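Notebook – bin liner task, two-handed, June

Morning. Back on the liner demos with the hand-held pair. Pose tracking first, then the segmenter, then the planner if there is time. 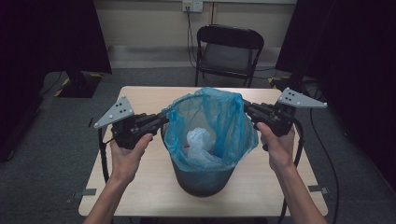 The Saithong end wrote overnight that they don't trust our opening-width signal on anything thin, and that until it is fixed we shouldn't train on it at all. Their point is that a jaw closed on film and a jaw closed on nothing give nearly the same reading, so the policy has no way to learn when it has hold of the bag. They would like a slip label, by hand if need be.

I half agree. Plotted jaw width for the last batch of liner episodes, and the difference between film and no film is inside the noise for a single layer. Where the liner is folded over the rim there are two layers or more and the gap is visible, just. So the signal is there for the stretch phase and more or less useless for the first pinch. Hand labelling the first pinch only is a much smaller job than what they are asking for. Have written back to say so.

Pose tracking

Batch so far is 458 episodes. The tracker was run over all of them with the new Botance build. 237 came back flagged, nearly all for a jump in one hand's pose while the other stayed good. Looked through a dozen of the flagged ones. Same pattern in most: wrists rolled outwards to pull the liner wide, one marker plate goes steep to the camera, the solver picks the wrong one of two possible tilts, then flips back a few frames later.

Old build didn't flag these because it smoothed first and checked afterwards. The flips were still in there, only rounded off. That probably explains the odd wobble in the replayed right arm that we put down to the controller last month. Need to go back and check before anyone spends more time on gains.

Tried:
– Carrying the previous tilt forward as a prior. Fixes short flips. Makes long ones worse, as once it is wrong it stays wrong.
– Using relative pose between the two hands as a check. The hands can't move apart faster than a person moves, so a sudden change in the relative pose with no matching change in either gyro is a flip. Works well.
– Both together, with the prior dropped whenever the relative check fires. Best of the three. Left it running over the full batch at lunch.

Result at 14:20: most of the flagged episodes now pass. The ones left over are real losses, an arm across the plate or a plate out of view. Those can go.

Segmenter

Episode splitting is on fixed thresholds and it shows. It wants a reach, a pinch, a stretch and a release, and it finds the release too early any time the demonstrator shifts grip on the film. Raised the minimum hold to 2,000 ms, which stops the false releases but swallows two quick real ones in the files I checked. Will try a hold on both hands jointly instead. If only one side opens, call it a regrip and keep the segment going.

Regrip needs adding to the label list. Cistach's schema has no slot for it, so for now it goes in the notes field and gets parsed out at load. Not pretty.

Planner

Short session only. The replay in Zanex with the cleaned poses gets through reach and pinch without complaint. During the stretch the two arms are planned separately and drift out of step, one side arriving well before the other. With a rigid object we'd get away with it. With film the early side just drags the whole liner across. Put a shared time parameter on both paths so that they have to finish together. The solver takes longer, but the two sides now line up in sim. The sim liner is a crude mesh and I wouldn't read much into it.

Loader bug, for anyone who hits it: episode 1,449 has a duplicated timestamp and the interpolation divides by zero. Loader now drops repeats and prints a warning. Pull before running anything.

To do
– rerun the wobble comparison on last month's replays with flips removed
– joint hold rule in the segmenter, then put the threshold back down
– first-pinch labels, small set, see whether two of us agree on the frame
– send Saithong the width plots, single and double layer on separate axes
– ask about a second plate angle on the right hand, less steep at full roll

Stopped at 17:40, full batch exporting.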